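Der Celtis-Steig

Der Celtis-Steig ist ein Wanderweg von 21 Kilometern Länge, und weil ich ihn inzwischen öfter gegangen bin als jeden anderen, schreibe ich den Artikel hier in unserem Wanderlexikon eben selbst (Ergänzungen gern gesehen!). Er beginnt am Bahnhof Unora, führt über den Sattel Polák und endet am Weiler Skusix, wo es außer einer Bushaltestelle und einem Brunnen nicht viel gibt.

Verlauf
Die ersten Kilometer gehen am Bach entlang, ziemlich flach und im Frühjahr gern matschig. Dann kommt der Buchenwald, und ab da zieht sich der Weg in Kehren hinauf zum höchsten Punkt auf 746 Metern. Ich lege da oben immer die große Pause ein, auch wenn der Wind pfeift. Markiert ist alles mit einem gelben Dreieck auf weißem Grund, nur an der Forststraße hinter dem Sattel fehlt ein Zeichen, da bitte links halten und nicht dem breiten Weg nach!

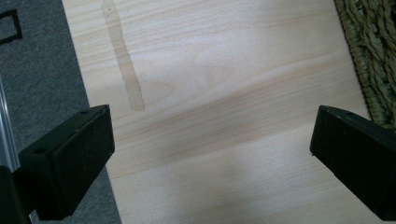
Kamil Kollár meint, links sei nur bei trockenem Wetter eine gute Idee, nach Regen nehme er lieber die breite Forststraße und komme beim Hochstand wieder auf den Steig. Das kostet eine Viertelstunde mehr, schont aber die Knie, da hat er schon recht.

Gehzeit und Jahreszeit
Auf der Tafel am Bahnhof stehen sechs Stunden. Ich brauche sieben, aber ich bleibe auch bei jedem Pilz stehen. Im Januar bin ich den Weg einmal mit Grödeln gegangen, das war herrlich still, nur wird es auf der Nordseite dann sehr früh duster, also Stirnlampe einpacken. Am schönsten finde ich die Zeit, wenn der Bärlauch blüht.

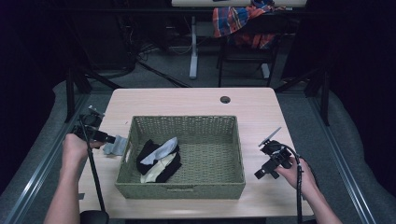 Graues Stofftuch am Greifer, daneben der Korb mit Kleidung

Anreise und Rückweg
Nach Unora fährt die Regionalbahn jede Stunde, das klappt meistens gut. Von Skusix zurück geht der Bus, der letzte um 18 Uhr 30, und am Sonntag gar keiner. Wer ihn verpasst, läuft noch eine gute Stunde auf dem Radweg bis zur nächsten Bahnstation.

Karte und Einkehr
Auf der Wanderkarte Blatt 3958 ist der ganze Steig drauf, allerdings noch mit der alten Brücke unterhalb vom Sattel. Die neue steht ein Stück bachaufwärts. Einkehren kann man nur am Start, unterwegs gibt es nichts, und die Quelle am Polák ist im Spätsommer oft nur ein Rinnsal. Ich nehme zwei Liter Wasser mit.

Stand: 9. Mai 2018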